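The Long Walk: A Report on One Path and the People Who Use It

Yvonne Cheetham
Neighborhood Studies, final project report, 19th January

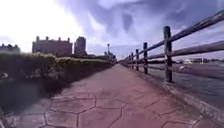 When I signed up for this class I was fairly sure I would write about a building. Everybody in my family likes buildings (my uncle can talk about roof repairs for an entire dinner), and I had a list of them ready. Then I started walking to the Ovberg library by the long way, along what people here call the Long Walk, and by the end of the first month I had dropped the list and told my instructor I wanted to study a path instead. She was very nice about it and asked only that I keep it short. I have tried!

Why a path

The Long Walk connects the Pimarano end of the neighborhood with the bus stop by the library. Most people use it to get from one to the other and don't give it much thought, and that was part of what made me curious. A street has shops and addresses and a history you can look up. A path mostly has edges. On ours there is a long row of hedges along one side and a wooden fence along the other, and in between there is a good wide stretch of paving, much wider than you would expect if you had only seen it marked on the neighborhood map.

My question was a simple one: what makes people choose this way when the road is shorter? I made 4 visits for notes, at different times of day, and talked to anyone who was willing to stop. I also handed out a one-page survey at the library desk.

The paving

I had better start with the ground, because nearly everyone I talked to did. The surface is stamped concrete, a soft reddish pink, pressed into big uneven shapes so that it looks like flagstones. I had always taken it for real stone until I knelt down one afternoon to tie my shoe. The lines between the "stones" are darker, and children love them. Two sisters explained to me in great detail a game where you may only step on the lines, and then a second game where you may only step off them, and I'm afraid I lost both.

Opinions among the grown-ups were more divided. A man with a shopping cart told me he would have liked something plainer and smoother. A retired teacher thought the pink was the best thing about it and said it made her feel she was on vacation. I side with the teacher, especially when the sun gets onto it and the whole surface goes pale and bright.

The hedges and the fence

The hedge row is dense, a proper green wall, dark low down and much lighter on top where it gets the sun. Several people called it "the quiet side," and one woman told me she always walks close to it when she is on the phone. I did wonder whether a hedge that thick really cuts down noise or only makes us feel as if it does. I had no way of measuring that, and I'd like to come back to it in another class if I get the chance.

The fence side got fewer comments, poor thing. The people who did mention it liked that it was wood and said metal would have felt unfriendly.

The buildings behind

Over the hedges you can see a low flat-roofed building, then a big reddish-brown brick one with little chimney-like bits sticking up along the roof, and right beside that a taller, narrower tower block. I asked people how they described the walk to visitors, and a lot of them used the tower. "Keep it on your left and keep going" was how one man put it, and of course that only works if you start from the right end, as his cousin found out.

I grew fond of the brick building's roofline. Against a bright sky it looks a bit like a castle, and I have a page of bad sketches to prove it.

What I learned

The survey asked how much longer people would walk to avoid the road. The most generous answer was 90 extra seconds, so we do love our path, but within limits. The reasons given most often were the width, since two strollers can pass without anybody stepping aside, and the straightness. You can see a long way ahead, and people like knowing who is coming. One person wrote only "no cars" and underlined it.

If I did this again I would begin in March and go on into the summer, and I would talk to more people who avoid the path, as I only managed to find one. He goes by the road because of the bakery, and I can't argue with that.

Thank you to the library staff for putting up with my survey box, and to the two sisters, who have asked for a rematch.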